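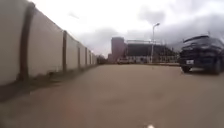

Galcombe, October 12, 2026

Course 204: Site Observation and Boundary Walls
Handout 2, Paved Yards and Perimeter Edges

This handout accompanies the second lecture of the term. Students should read it before the field visit to the Hastia site and bring a printed copy.

1. Panel and post walls
A long wall is commonly divided into bays. The pale wall at the left consists of tall, flat panels set between dark brown posts. The panels are plain, so the posts alone give the wall its rhythm. In a perspective sketch, the posts must be drawn thinner and closer together as the wall recedes. Students who space them evenly will lose marks for depth.

2. The foot of the wall
Faint gray streaks and weathering are found near the lower edges of the panels. Record the position of such marks first and suggest a cause only after a site inspection – splashback, soil contact and poor drainage can look much alike from a distance.

3. Open paving
The tan-brown surface is broad and flat, with slight variations in tone. A parked car, such as the dark one on the right, may be used to judge scale, but it does not replace a measured dimension.

Assignment
Prepare one sketch and a written note of no more than 391 words. Submit both to the course office, Room 77, Baxter Building. Late work is accepted only with prior written approval.

Reading: Neltis Course Reader, Unit 2.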